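Papers > Simulation and Control > Full text

4. Setting up the simulated cell

4.1 Layout

All trials were run in a simulated copy of the Ekulent cell. The cell has three arms and one table. Two of the arms stand on pedestals behind the table, one to the left and one to the right, and the third is mounted on the tabletop at the far side. Only the third arm, which we call Lemon, is used for the stacking task reported in this paper. The other two stay in the model so that its collision checks match those of the real cell, and they are held at a fixed pose for the whole of each trial.

The room was kept plain. Walls, floor and ceiling each have a single colour and no texture. The tabletop is slightly glossy, and the arm and blocks cast shadows on it. An earlier version with a matt top and no shadows gave block positions that were too good when compared with the real cell, and it was dropped in October.

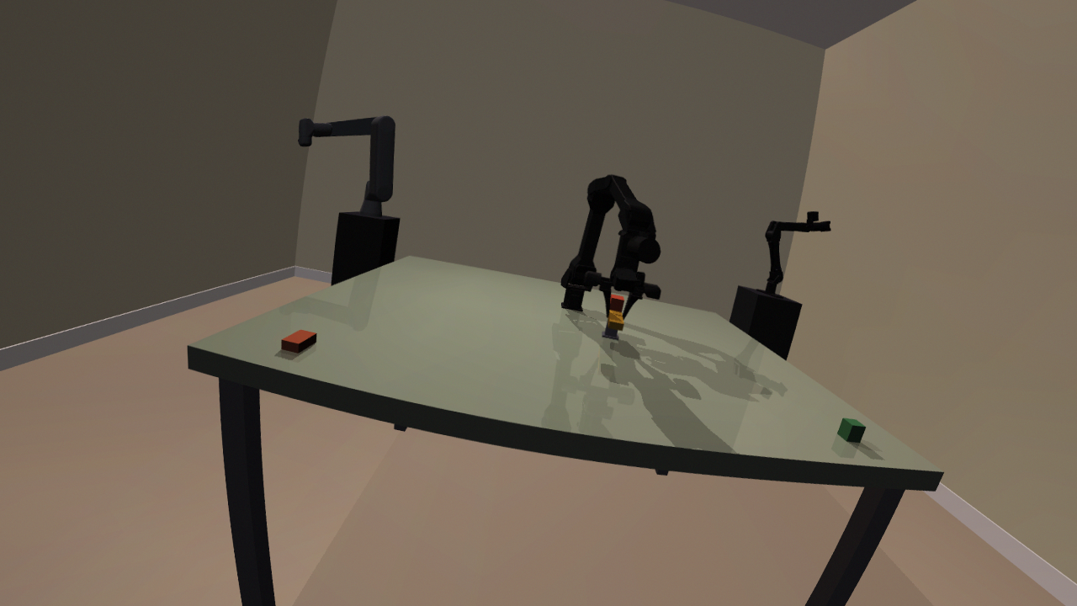 Figure 3. The simulated cell with the central arm at the block column. Two further blocks, one red-orange and one green, lie apart on the table.

4.2 Base offset and joint zero

The position of the arm's base is the setting that needs most care. It is entered by hand in the Floken scene file, and an error in it is carried into every grasp. We set it in two passes. In the first, the closed fingers are brought down to a mark on the table model and the height is read off. In the second, the same is done at a mark further from the base, and the tilt is worked out from the difference between the two readings. The base entry is then corrected and both passes are repeated.

Joint zeros are copied from the real arm after each service. If a joint has been taken apart, its old zero must not be reused, even when the new value looks close. This happened once with the wrist joint, and 30 trials had to be thrown away.

4.3 Gripper and contact settings

The fingers and blocks are treated as rigid. The solver runs 300 steps for each second of simulated time. At lower rates the fingers sank a little way into the block before the contact was found, and the block then jumped when they opened. Finger friction was set once, from a slip test on the real gripper, and left alone.

The release needed a change of its own. In the first runs both fingers opened at full speed, and any small difference between them pushed the top block sideways. The opening is now done in two stages, a slow one until contact is lost and a fast one after it.

4.4 Checks between runs

A short check is run before each batch. The arm moves to its rest pose, closes and opens the gripper, and goes to both table marks. The readings are compared with those stored at set-up, and the batch does not start if either is out of range. The full set of 700 trials was split into batches in this way. Of these, 521 used the two-stage release and are the ones analysed in Section 5.

The check script was written by Chathurika Khondokar and is kept with the scene file.

Related items
Charbonneau cell: service notes for the wrist joint
Measuring finger friction with a slip test
Floken scene files: units and axes
Shadows and block position error in simulated tables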